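Start > Werkstatt & Küche > Tipps > Was ich vom Tag der offenen Tür mitgenommen habe

Tipps vom Roboter-Nachmittag bei Ravora: Greifen, Abstellen, Aufdrehen

Schnell runtergeschrieben, bevor ich die Hälfte vergesse. Ravora hatte im November die Halle offen, Vorführung um 15 Uhr, ich kurz vorher da, Parkplatz voll, also hinten beim Getränkemarkt geparkt. Eintritt frei, Kaffee nicht. Drinnen Tische mit Roboterarmen, und am zweiten Tisch ging es um Flaschen. Ganz normale Wasserflaschen. Erklärt hat Tharindu Bhuiyan, der dort die Vorführungen macht, sehr geduldig, auch bei meiner dritten Frage.
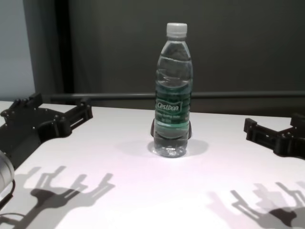 Zwei Greifer, eine Flasche Cestbon, weißer Tisch.

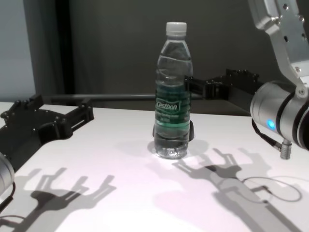 Warum das auf eine Seite mit Haushaltstipps gehört? Weil ich mir die ganze Zeit gedacht hab: das mach ich zuhause alles falsch. Eine Maschine muss sich halt vorher überlegen, wo sie anfasst. Ich greif einfach hin und wunder mich dann über die Pfütze. Also, meine Notizen, sortiert so gut es geht.

Greifen

Dünne PET-Flaschen nicht in der Mitte quetschen, wenn sie offen sind. Kennt jeder, macht trotzdem jeder. Oben an der Schulter anfassen, da ist das Material steifer. Bhuiyan meinte, die Kraft ist bei weichen Flaschen das Schwierigste: zu wenig und sie rutscht, zu viel und sie knickt ein. Eine volle, geschlossene Flasche verzeiht viel mehr als eine angebrochene. Merken fürs Einschenken bei Kindergeburtstagen.

Bei Ölflaschen: erst abwischen, dann wegstellen. Ein Streifen Küchenrolle um den Hals, mit Gummiring fest. Seh ich seit Jahren bei meiner Tante, hab ich nie gemacht, jetzt schon.

Schwere Glasflaschen und Einmachgläser immer eine Hand drunter. Hab ich am Stand gefragt, ob die das mit zwei Armen auch so machen. Antwort: kommt auf die Aufgabe an. Na gut.

Aufdrehen

Eine Hand hält, eine dreht. Klingt blöd, aber ich halt Gläser immer gegen den Bauch und dreh dann mit Schwung. Besser: Glas auf den Tisch, feuchtes Tuch drunter, von oben halten, gleichmäßig drehen. Kein Ruck.

Deckel sitzt fest – Gummihandschuh, oder breiten Gummiring um den Deckel. Bei Vakuumgläsern mit dem Löffelstiel kurz unter den Rand, bis es knackt. Nicht mit dem guten Messer!! Spitze ist weg, frag nicht.

Sprudel, der im Auto gerollt ist: hinstellen, warten, dann nur ganz leicht andrehen und zischen lassen. Erst wenn Ruhe ist, weiter.

Abstellen, Plätze, Markierungen

Der Tipp, der mir am meisten gebracht hat. Bhuiyan sagte, bei neuen Aufbauten legen sie zuerst fest, wo was stehen darf, und erst danach wird überhaupt was bewegt. Hab ich am nächsten Morgen in der Werkstatt gemacht. Malerkrepp auf die Bank, Umriss vom Leimtopf, Umriss vom Schraubenkasten, Platz für die Zwingen. Seitdem such ich den Leim nicht mehr. In der Küche dasselbe im Schrank mit den Gewürzen, nur mit kleinen Etiketten vorne am Brett statt Krepp. Krepp in der Küche wird eklig.

- Häufig gebraucht: zwischen Hüfte und Schulter, vorne
- Schwer: unten, nie über Kopf
- Flüssiges nicht über die Steckdosenleiste (ja, hatte ich)
- Am Arbeitsplatz immer eine Ecke ganz frei lassen, zum Abstellen

Meine Werkbank hat 26 Haken an der Lochwand, benutzt hab ich immer dieselben paar. Rest war Deko. Also umgehängt, das Alltagszeug in Griffweite, Raspeln und so nach außen.

Licht

In der Halle war's hell, richtig hell, und da ist mir aufgefallen wie schlecht ich zuhause seh was ich mache. Eine einzelne Lampe hinter dem Rücken ist Mist, man arbeitet im eigenen Schatten. Zwei kleinere links und rechts sind besser. Der Schatten ist dann nicht weg, aber weicher, und man sieht die Bleistiftlinie. Ich hab jetzt zwei Klemmleuchten, die von Zastia, die hatte ich noch im Keller liegen. Reicht.

Helle Unterlage hilft auch. Kleine Schrauben auf dunklem Holz findet man nie wieder. Altes weißes Tablett drunter, fertig. Für klare Sachen, Glas, Folie, durchsichtige Deckel, lieber was Dunkles dahinter, sonst verschwindet der Rand. Beim Gläserpolieren also ein dunkles Geschirrtuch hinhängen, man sieht jeden Fleck.

Kabel

Kabel brauchen eine Schlaufe, wenn sich was bewegt. Nicht straff ziehen. An der Tischbohrmaschine hatte ich das Kabel stramm um das Bein gewickelt, schön ordentlich, und beim Verrücken war der Stecker halb draußen. Jetzt Klettband, eine handbreite Schlaufe, und von der Tischkante weg. Gilt auch fürs Handrührgerät.

Langsam üben

Letzter Punkt und der kürzeste. Neue Handgriffe erst langsam und ohne Inhalt. Kuchen stürzen mit leerer Form, Umfüllen mit Wasser statt Sirup, Sägeschnitt ohne Strom einmal durchfahren. Bhuiyan erzählte von einem Ablauf, den sie 300 mal wiederholt haben, bevor sie ihn vor Publikum gezeigt haben. So oft stürz ich keinen Gugelhupf, aber einmal trocken geht immer.

Noch kurz zum Besuch selber, weil gefragt wurde: Kinder dürfen mit, Absperrband beachten, festes Schuhwerk wär nett gewesen als Hinweis, der Boden ist hinten ziemlich uneben. Gehörschutz braucht man nicht. Fragen stellen ausdrücklich erwünscht. Ich hab am Ausgang noch eine Mappe mitgenommen, die liegt jetzt unterm Brotkasten. Nächster Termin steht noch nicht fest, schreib ich dann hier drunter.

Wer eigene Tricks für klemmende Schraubdekel hat – immer her damit.

Weitere Beiträge
Trichter vergessen? Umfüllen mit Backpapier
Lochwand planen ohne Frust
Leimreste von der Werkbank kriegen
Etiketten ablösen: Öl, Föhn oder Natron
Klemmleuchten richtig anbringen
Gewürzschrank ausmisten in 15 Minuten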